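Household Skills, Unit 4: Hanging Things Up
Handout 2, Clip Hangers and What They Do to Your Clothes
Notes by Beverley Ellwood, revised 9/5/26
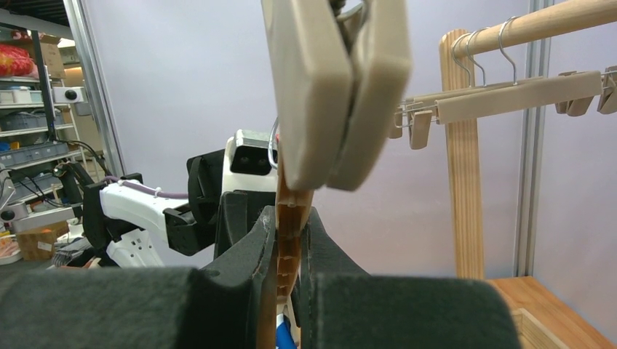
Last time we dealt with folding, and several of you left with the impression that folding was the hard part. Folding is forgiving. A badly folded jumper is still a jumper. A badly hung skirt spends three weeks growing two square dents in its waistband, and then you wear it to a christening.

These notes go with the practical in Room 39. Please read them before you come, or at least look as though you have. If you missed the folding session, Graham Stockdale has the first handout in his pigeonhole, under everything else in Graham's pigeonhole.

1. Terms

We need a few words that mean the same thing to all of us. Last March we lost half a session to an argument over what a "trouser hanger" was, and both sides were right.

Clip hanger: any hanger that holds the garment by pinching it. It may have one clip or several.

Bar hanger: the garment is draped over a bar and stays there by weight and good luck.

Plate: the flat or rounded part of the clip that touches the cloth. Most clips have two, one on each side.

Pad: a soft lining on the plate. Plenty of clips haven't got one.

Bite: how hard the clip grips. The trade may have a better word. I have used this one for years and am not changing now.

Drop: how far the garment hangs below the clip. You need this when you work out whether a coat-cupboard shelf is going to crease your hems.

2. Plates

Chunky, rounded plates spread the pressure over more cloth, so the mark they leave is wide and faint. Thin plates with sharp edges leave a narrow mark that you could read by candlelight. Given the choice, take the rounded ones for anything you mean to be seen in.

Some plates are ribbed on the inside. Ribs are excellent at holding heavy denim and equally excellent at printing themselves on satin. Before you hang anything delicate, open the clip and run a thumb along the inside. If it catches on your thumb it will catch on the cloth.

Colour makes no difference at all, although Lacey Lambert will tell you that pale clips show the dirt and that this is a good thing. She wipes hers. I have never wiped a clip in my life and I teach the course.

3. The spring

Clips hold because of a spring or a bent piece of wire, and both get tired. A new clip can be too fierce and an old one too feeble, with a pleasant year or two somewhere in the middle.

Try this in class. Clip a tea towel by one corner and let it hang. Give it a gentle tug. It should stay. Now tug as you would if you were late for a bus. It should come away without tearing. If it stays put during the bus test, keep that hanger for jeans. If it falls during the gentle one, the hanger is finished, and you may use the clip to close a bag of frozen peas.

Don't bend the wire to make it tighter. Everyone does it, it works for an afternoon, and then the plates no longer meet squarely and you have a clip that holds at one corner only.

4. Where to clip

Skirts: at the waistband, close to each side seam, with the band pulled just taut between the clips. If it sags in the middle, move them apart. If the waistband looks as though it is being questioned by the police, move them in.

Trousers: by the hems, upside down, with the creases matched. The weight of the waistband does your ironing for you, very slowly. Empty the pockets first. Bohdan Ivanyshyn did not, and we spent ten minutes on the floor looking for his change.

Pleats: clip through all the layers together, and don't be tempted to use more clips to tidy up the bottom.

Knitwear: no. Go back to Handout 1.

Velvet, suede and anything with a nap: put a folded piece of tissue or a scrap of felt between the plate and the cloth. Felt is better. Tissue slides out and you find it in April, or rather you find it stuck to your sock.

Baby clothes: two clips if the hanger allows, one if the garment is no wider than your hand. They weigh nothing, so almost any bite is too much. Choose the feeblest clips you own.

5. Handling the hanger

Hold the hanger by its body when you move it and leave the clips alone. People pick the whole thing up by a clip, squeeze without meaning to, and deliver a clean skirt to the floor.

Keep it upright while you load it. If you lay it flat on a bed and then lift, one side takes the weight first and the garment slips round. Chelsea Mellor gets round this by hooking the empty hanger over a door handle and loading it there, which leaves both her hands free. I was against it at first because it looked too easy.

Load one side, then the other, then go back and adjust the first. There is no way of getting it right in one go and you will be happier once you stop trying.

6. Storage of the hangers themselves

Empty clip hangers tangle. The hooks go one way, the clips go another, and when you lift one you get the whole family. Store them on a rail, all facing the same way, and close every clip. An open clip will find something to hold on to, usually another hanger.

If you have no spare rail, stand them in a tall box on a shelf, hooks up. Cardboard is fine. A bag is not fine. I know you have a bag.

Count them if you must. When my sister moved house she had 208, for a household of two, and bought more the following week because she couldn't find the ones with clips.

7. For the practical

Bring:
One skirt or pair of trousers you don't much mind about
One item you do mind about
A scrap of felt, if you have any
Two clip hangers of different sorts, the more different the better

We will hang the first item badly, on purpose, and leave it until after the tea break to see what marks we get. Then we will hang the second one properly. Please don't mix them up. It has happened.

Marks that won't brush out will generally come out with steam. Hold the iron clear of the cloth, give it a few bursts, and smooth with your palm once the fabric has cooled enough to touch. Pressing down hard with a hot iron sets the dent for good and adds a shine to go with it.

8. Before next time

Go through one section of your wardrobe at home and do the tug test on each clip. Write down how many fail and what was hanging from them. Bring the list, and be prepared to have it read out.

Next session is coats. Graham is taking it, as I have a dental appointment and strong views on coat hooks that the department would prefer I kept to myself. He will need two people to help carry the rail up from the ground floor.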